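Praron Countertop

Praron Countertop is a two-arm robot kit for light food handling, sold and rented by Yuen, a company based in Narkport. It is meant for small kitchens, bakeries and teaching labs that want to automate a short, repeated task on an ordinary table. The kit was first offered in May as a rental only, and outright sale was added later. Its best-known demonstration is the serving of steamed buns from an electric steamer.

Contents

The standard kit has 2 arms, a parallel gripper for each, a head camera, mounting hardware, a control box and a software license. The table is not included. Yuen asks buyers to supply one that is level and does not rock, with a light, plain top if possible. A laptop is needed for setup and for recording new tasks. Cables are run under the table, and the setup guide asks that they be kept clear of the operator's feet.

Bun-handling task

The bun task uses a household electric steamer with a lift-off lid, a plate, and a small number of pleated buns. The lid is set down to the left of the steamer and the plate to the right. One arm is assigned to the lid side and the other to the buns.
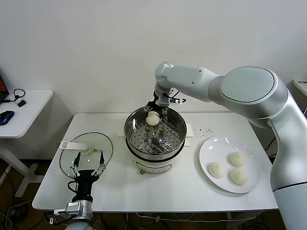 Soft food is a harder load than a box or a cup. A bun gives under pressure, and its folded top can tear if the fingers close too far. The software therefore lets the operator set a closing width for each item and store it with the task. The stock fingers are straight and have no padding. Softer replacement fingers are sold separately under the name Flanska and fit the same mount.

Tasks are taught by demonstration. An operator guides the arms through the motion several times, and the software builds a routine from the recordings. Yuen recommends varying the position of the buns and the plate between recordings. A routine taught with everything in one spot tends to fail when the plate is moved.

The kit does not judge whether food is cooked, and it does not switch the steamer on or off. Both are left to the operator.
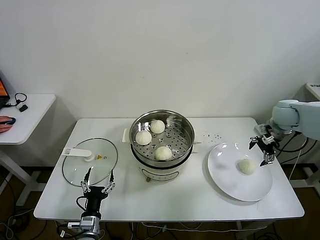
Narkport Kitchen Automation Desk

Rental and support

Rental is by the month. The fee of $354 covers the arms, the software and remote support, with shipping charged separately. Customers who later buy the kit may put 2 months of rental fees toward the price. Repairs are done in Narkport, and a replacement arm is sent out while the original is in the shop.

Limitations

The arms are not sealed against water and should not be left over an open steamer for long periods. The grippers must be wiped down by hand. Clear lids can be hard for the camera to find, and the manual suggests teaching the lid grip at the handle. Yuen sells the kit for supervised use only, with a person near the table whenever the arms are powered.

See also

Parallel gripper
Learning from demonstration
Food service automation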